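FOR RELEASE: 28 July 2024

Betosell Opens Registration for Cap and Hat Storage Workshops

Betosell, the home storage retailer, will run a series of free workshops on keeping caps and hats in good shape at its Trekach store. Registration opens today. Each session lasts 60 minutes and has room for 18 people.

The workshops grew out of a closet-sorting class held in February. Many of the people who came asked how to store baseball caps in a closet that has no shelf to spare. The new sessions are built around that question, starting with a cap on a white table.

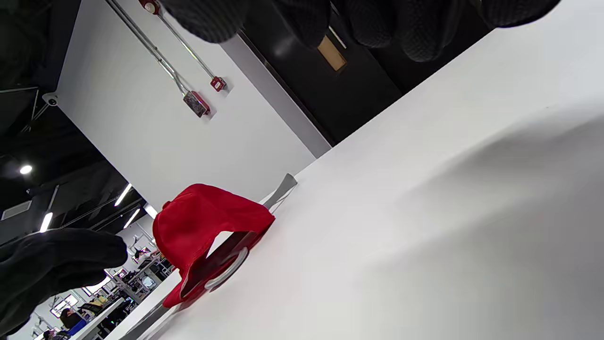 What the Sessions Cover

Participants will learn how to put a cap on a hanger so that it takes up little space on the rod. Bright colors are used in the lessons so that the back row can follow each fold and turn. Plain plastic hangers are supplied, and people are welcome to bring their own.

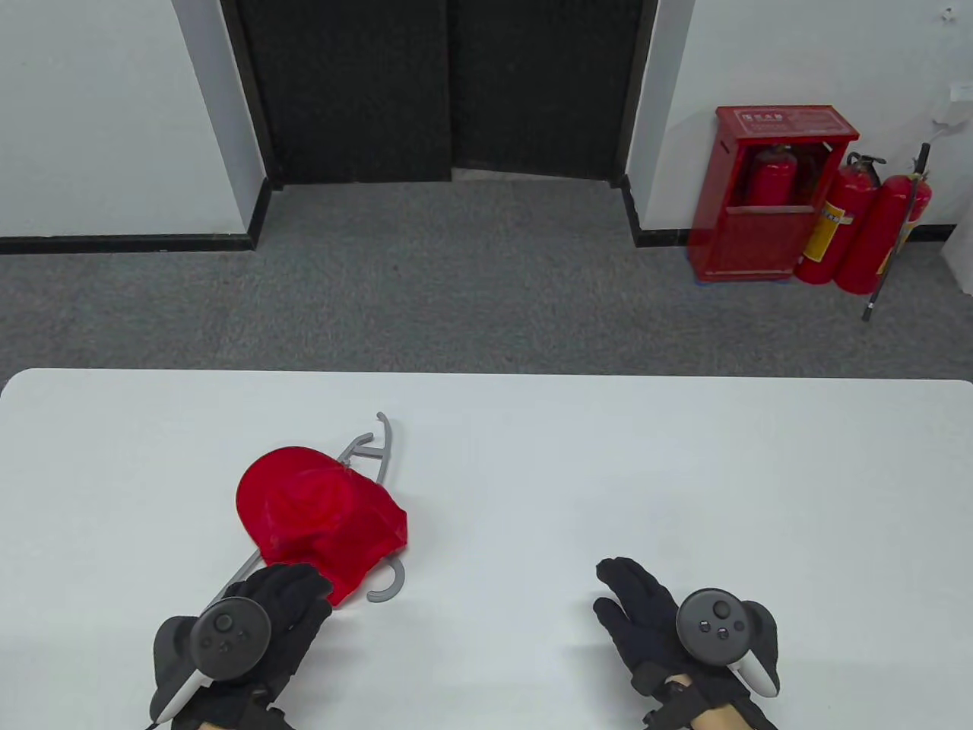 The second half of the session deals with sorting. Participants decide which caps they wear often, which ones can go to the back of the closet, and which ones to give away. A printed sheet covers brushing, spot cleaning and storage over the winter. 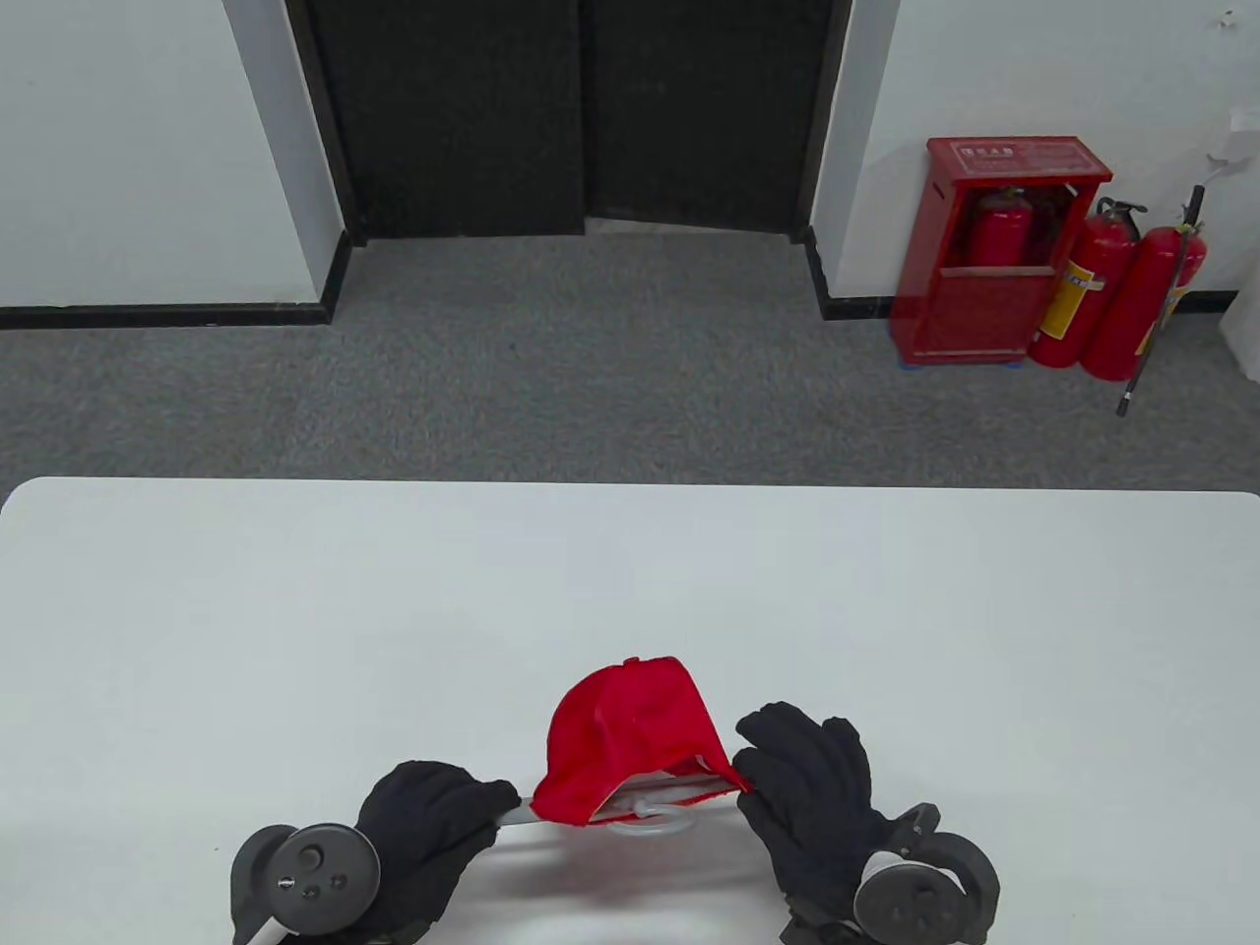

Hanging storage suits small closets and hallway rods. It also leaves drawers free for other clothes. A red cap hung with its crown to one side still shows its curved, stitched panels, so it is easy to pick out from the others.

Dates and Registration

There will be seven sessions in all. Registration is free at the Betosell service desk in the Trekach store.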